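**Betreff: Ordnung auf der Arbeitsfläche in der Teeküche, Raum 199**

**G. Geddes** schrieb am 2008-06-25:

Sehr geehrte Kolleginnen und Kollegen,

seit der Neufassung der Küchenordnung im März ist Geschirr nach Gebrauch in den Hängeschrank zurückzustellen. Ich bitte um Stellungnahme, ob Ziffer 3 auch für Tassen gilt, die im Laufe des Tages erneut benutzt werden. Der Wortlaut lässt dies offen.

Mit freundlichen Grüßen
Gregor Geddes

---

**mkhize_m** antwortete:

Sehr geehrter Herr Geddes,

nach meinem Verständnis gilt Ziffer 3 für sämtliches Geschirr. Eine Ausnahme für Tassen wurde im März beantragt und abgelehnt. Glasbehälter mit Speisen gehören in den Kühlschrank und sind mit Namen zu versehen.

Mandla Mkhize

---

**Penon** antwortete:

Dem muss ich widersprechen. Abgelehnt wurde eine Ausnahme für Teller. Über Tassen ist meines Wissens kein Beschluss ergangen. Der Hängeschrank fasst den Bestand ohnehin nicht – wer um 6 Uhr zur Frühschicht kommt, findet dort regelmäßig keinen freien Platz vor.

---

**mkhize_m** antwortete:

Ich verweise auf den Vorgang 1416. Dort ist von »Geschirr jeder Art« die Rede. Der Platzmangel ist bekannt, rechtfertigt aber nicht, die Arbeitsfläche als Regal zu verwenden.

---

**Hamdan** antwortete:

Zur Sache den Stand der Arbeitsfläche:
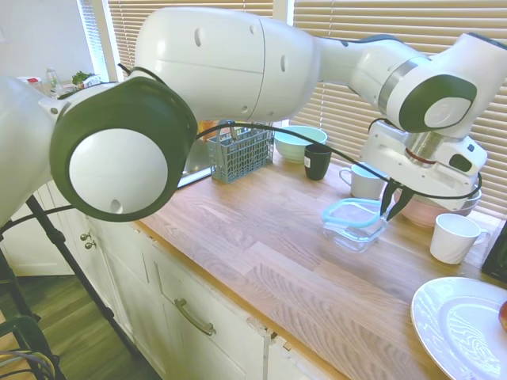
Abteilung Innere Dienste – Arbeitskreis Gemeinschaftsräume

Tassen, Schalen und der Glasbehälter stehen beieinander, dazu der blaue Besteckkorb. Gegen den Besteckkorb ist nichts einzuwenden, er hat dort seinen festen Platz. Für die mintgrüne und die rosafarbene Schale sowie die weißen Tassen sehe ich dagegen keinen Grund, vom Wortlaut der Ziffer 3 abzuweichen.

---

**Penon** antwortete:

Die schwarze Tasse trägt ein kleines Etikett. Gekennzeichnete Tassen wurden bisher geduldet. Sollte sich das ändern, bitte ich um einen Aushang.

---

**G. Geddes** antwortete:

Ich danke für die Beiträge. Bis zur Klärung des Vorgangs bitte ich, Schalen und Glasbehälter wegzuräumen. Die Frage der Tassen bleibt vorerst offen – Herr Mkhize wird gebeten, den Wortlaut des Beschlusses hier einzustellen.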